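Berunari Community Help > Home and Garden > Lighting

Bulbs in the lounge keep going after a few weeks, is it the bulbs or the house?

Asked by flor_pacheco, Jul 9, 2022

Hi all, hoping someone can talk some sense into me before I ring an electrician. We moved into a terrace in Pistholm in March and the lounge has a three-arm ceiling light that came with the house (glass shades, quite heavy, brass-ish, I don't love it but my mum does). Since we got here I've changed one of the bulbs on it over and over. It's always the same arm, the one nearest the window. The other two have been fine the whole time.

They're LED bulbs, screw fitting, the warm white ones, and the box says they should last years. I've tried the cheap ones from the supermarket and then a dearer Abella one and both went the same way. They flicker a bit for a day or two, usually in the evening, and then that's it. There's a dimmer on the wall, the round push kind, and it buzzes if you turn it down low. I hardly ever use it dimmed but it's there.

Things I've done so far: swapped the bulbs between arms once (the one that was flickering stopped flickering in its new place, then the good one started!), wiped the shades, turned the dimmer right up and left it there.
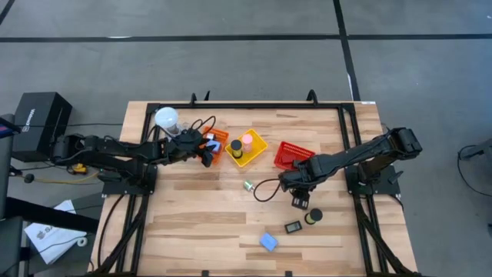
My brother-in-law says it's the dimmer and I should just take it out and put a normal switch in. My neighbour says old houses round here have funny electrics and you have to live with it. I'm not sure either of them knows. The rest of the house is fine, kettle, oven, everything, and the fuse box looks modern with proper switches in it. I haven't got the paperwork for it though, the seller promised to send it and never did.

Is there anything else I can check myself without doing something daft? And if I do need someone out, what should I be asking for? I got one quote over the phone of 80 just to come and look and I nearly fell off the sofa.

Thanks, Flor

3 answers

Answer from wattle_and_dave (marked as most helpful)

Hi Flor, your swap between the arms was the best thing you could have done. If the good bulb started playing up when you moved it to the window arm, the bulbs are fine and so, most likely, is the wiring in the rest of the house. I'd be looking at that one lampholder.

What happens with old screw fittings is that the little springy tab at the bottom gets flattened over the years. People do the bulbs up far too tight, or somebody once ran a hot old-style bulb in there and the metal lost its spring. Then the bulb only just touches it, you get a poor connection that comes and goes, and the electronics inside an LED really hate that. You see it as flicker and then it dies.

So, turn the light off at the wall AND switch the lighting circuit off at the fuse box. Try the other two lights on it to be sure, or use a plug-in lamp if your sockets happen to be on the same one (they usually aren't). Let it cool. Then take the bulb out and look up into the holder with a torch. Compare it with the other two. If the tab in the bad one is squashed flat, or there's any brown or black round it, or the plastic looks crispy, stop there and leave that arm empty until it's been changed. Don't go bending the tab back with a screwdriver, I know you'll find videos telling you to. They break, and then you've got a loose bit of metal rattling about in a light fitting.

A new lampholder costs very little. Getting it fitted is a small job and any electrician can do it while they're there for something else, so save up a few odds and ends and have them all done in one visit. I'd ask for "a loose connection check on a ceiling fitting and one lampholder replaced", and ask them to look at how the wires are joined up in the ceiling rose too. With a heavy fitting the weight sometimes pulls on things up there.

The other thing is the shades. If the one by the window is closed at the top or sits lower down than the others, the heat has nowhere to go. LEDs don't give off much but what they do give off sits at the base, right where the clever bits are. Do all three shades match? Mine didn't, one had been replaced at some point and I'd lived with it for ages before I noticed.

Answer from margate_mo

It'll be the dimmer. Had exactly the same. Old dimmers are made for old bulbs and the buzzing gives it away. Get a proper LED dimmer or a plain switch and check the bulb box says dimmable, loads of them don't and you still have to pay full whack. Sorted mine in an afternoon and the buzzing went as well.

Comment from wattle_and_dave: Wouldn't a bad dimmer upset all three though? Agree it wants changing if it buzzes, I just don't think it explains one arm.

Comment from margate_mo: fair point, mine was only a single light

Answer from teapot_lil

No idea about the electrics but please do chase the seller for that certificate! Ours took months and in the end I had to go back through the solicitor, who had it in a folder the whole time. Worth a phone call. Also the lighting shop on Sendosberg Road will take the fitting apart and put new holders in it if you carry it in to them, they did my nan's chandelier and were lovely about it. You'd need somebody to take it down for you first.

Comment from flor_pacheco: Thank you everyone, this is brilliant. Had a look with the torch (power off, promise) and the tab on the window arm is completely flat compared with the other two, and there's a brown mark next to it. So I've left that one empty for now. Shades do all match. Going to ring the Sendosberg Road place tomorrow and then have a word about the dimmer as well while I'm at it. Seller still not answering, so solicitor next.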